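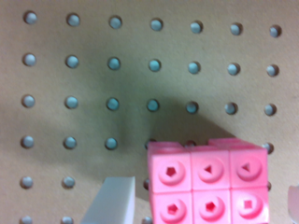
20th February

Right, I've finally got a proper hour to sit down with this and a cup of tea, so here goes.

Spent most of the day thinking about the pegboard, which is a daft sentence to write but there we are. I've wanted to sort out that board ever since we got it up from Gamley in the back of the car with the seats down and a blanket over it. It's such a nice warm tan colour and it goes with the blocks better than I'd hoped. I'd had visions of painting it (a sort of sage green, I even had the tester pot in my basket) and I'm so glad I didn't! The plain brown makes all the colours jump out at you. Put the pink block on it and it looks like a sweet somebody's dropped.

Maritza came round in the morning with a bag of pastries and a lot of opinions. Maritza Ñahui has more opinions about layout than anybody I know, and most of them are good, which is annoying. She thinks my trouble is that I want everything in straight lines. I said what's the point of a board with rows of holes in it if you don't want straight lines? She said the holes do the straight lines for you, so the blocks are free to wander about a bit. I chewed on that for ages, along with the last almond thing.

I've given the puzzle a name now, by the way. Trurka. It means nothing at all, I just liked saying it. The idea is that you get a little arrangement of blocks to look at for as long as it takes to finish your tea, then it's covered up and you have to lay it out again from memory. Easy with three. Horrible with six, at least for me. My notebook has 30 arrangements in it so far and I've crossed out more than I've kept, mostly for being too tidy, so perhaps she has a point.

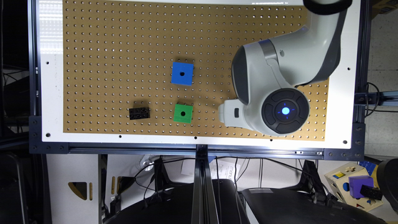

Blue above green is my favourite start of the lot, with the long black one off to the left lying flat. It looks like nothing and then you try to remember it an hour later and you can't for the life of you say whether the black one was level with the blue or lower down. (Lower. I've written it in capitals.) I like having the cubes with the hole in the top next to the black one with all its little square openings, as well. They don't match and they're not meant to.

The white border was a good decision. I went back and forth on it through half of last July and got very boring at mealtimes, but it gives your eye somewhere to stop. The light does come in strong on the left side and bleaches it out a bit. I might try a blind. Or I might just move my chair and save the money — we'll see.

Maritza's other idea was to swap the black block for a yellow one to cheer things up. No! I was quite firm. You need one grumpy one in the set. She's going to ask at Haddadin whether they've any odd colours left in a drawer anyway, so I expect I'll end up with a yellow one whether I like it or not, and probably a purple.

Went into Gamine after lunch for a box with a lid to keep the blocks in and came out with 2 boxes, a roll of ribbon and no idea why I'd bought the ribbon. The smaller box is too shallow so that can have buttons in it. The bigger one is perfect, I just need to line it with something soft. There's that old green jumper with the elbow gone.

Tomorrow I want to go through the notebook and put the arrangements in some sort of order, easy to hard, and try the first few on Mum over the phone, if I can work out how to describe them. Also must ring about the boiler, and there's soup wants using up.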